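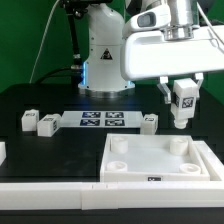
White pieces, black table: a conversation with Orysia Vakulenko

Orysia Vakulenko asks me to wait with my first question. She wants to finish a cup of tea, and she does not drink near the table. "Tea and white plastic are old enemies," she says. "I learned this in my first month and I paid for it."

She designs small parts at Furnora, a workshop in Clerkent where seven people share two floors. Her present work is called Selura. It is a set of plain white blocks, pegs, cups and trays, and each block carries a black-and-white square marker. The set is finished on paper. In practice, she tells me, it changes every few weeks, and the list on her wall has been corrected in three colours of ink.

I ask her why everything is white. It seems to me a difficult choice for a thing which people touch all day.

"It is difficult, yes. At the beginning we had grey, and a kind of cream. The cream looked dirty when it was clean. The grey was good, but the marker was weaker on it. A black square wants white around it, as much as you can give. So we went to white and we bought more cloths."

The table is another matter. She insisted on a black top, and matte, and she was alone with this opinion for some time. The other people in the workshop wanted a light one, which would show less dust. Vakulenko put a few blocks on a light board, and then on a dark board, and asked her colleagues to come in one after another and pick up the block that was turned the wrong way. "On the light one they were looking, looking. On the dark one they took it at once. After this we did not discuss the table any more. We only discuss who is wiping it."

The question of how a block lies on the table is something she can talk about for a long time. In her opinion most sets of this kind are shown too neatly, with all pieces in a row and all markers to the front. She prefers to leave one standing upright and the next one rotated, with its marker looking up and to the side. "A person who uses the thing will not put it straight for me. So I also don't put it straight. I want to see how it is when it is a bit wrong."

What about the flat board with the four blue and black markers, two over two? She smiles at this. The board is the part she has drawn again most often, and it is also the simplest. "It is a white board with four squares on it. My mother asked me what I did all October, and I showed her this board." The blue was her own idea. She wanted a person to see from across the table that these markers belong to the board and the black-and-white ones belong to the blocks. She admits that at first she chose a blue that was too dark, and in the evening nobody could say which was which.

For the labels she works with Symonenko, a printing shop on the next street. The smallest order they accept is 500 pieces, and in the beginning this seemed to her a very large number. Then she began to use them. When she last made the count, for an invoice, the workshop had gone through 1381. Many were put on crooked and taken off again. Some were printed a little too glossy and had to be thrown away, and she still feels bad about this.

"A label is the cheapest part, so people put it on quickly, at the end of the day. I ask them to do it in the morning, with washed hands, and to press from the middle to the corners. If there is a bubble, take it off. Don't push the bubble. It only goes to another place." 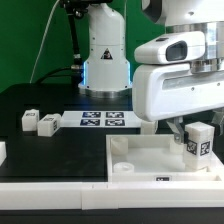 The trays came late into the project, and she speaks about them with more doubt than about the rest. For a long time the small pieces were kept in paper cups from the kitchen. Pegs fell over, somebody threw one cup in the bin, and after this she drew a proper box in a single afternoon. It is shallow, with an open top and a smooth floor, and the walls are high enough to stop a thing that rolls. I notice that the short round post has been left near the back corner and the low cup shaped like a ring is in front of it, near the wall. I ask if they have fixed places. "No. I had fixed places in one version, with a hollow in the floor for each piece. It was beautiful, and it was full of dust the whole time. Now the floor is flat and you put the things where you like."

The tray has its own small marker as well, on the front wall. It sits a little to the right of the middle, and I tell her that this would disturb me. She says I am the fourth person with this remark and that she will think about it.

We come to the shape of the blocks. Some are close to a cube, and others are taller, and one kind ends below in a step and a narrow round peg. She made this last kind after a complaint. People had told her that the set was too easy to put together, that every block could stand anywhere. With a peg at the bottom a block has to go to a particular place, and it does not stand nicely if you only drop it on the table.

How wide should such a peg be? Here she becomes strict. She does not want to give me the measure of the peg, which is still changing. The ring for it has been settled at 31 millimetres across, and she would like it to stay so. "With a ring you have two sizes, the outside and the hole. People remember the outside and they forget the hole. Then they write to me that it does not fit."

The full list for Selura has 39 entries, including the trays and the board. I ask which one she would remove, if she had to. She thinks for so long that I begin to look at my notes.

"Maybe the second cup. There is a low one and a high one, and the high one is mostly used for pencils. But if I take it out, where do they put the pencils?"

At four o'clock somebody comes up from the lower floor and needs the big cutting mat, and we move our chairs. Vakulenko uses the pause to wipe the black table top with a dry cloth, always in the same direction. A wet cloth leaves stripes, she explains, and you see them only the next morning. The white pieces she washes in a bowl with a drop of ordinary dish soap, but never those which already have a label.

Before I leave, I ask about the next version. There will be a lid for the tray, she says. She has drawn it already. It has no handle yet, and her colleagues want one, and she would like first to try it without.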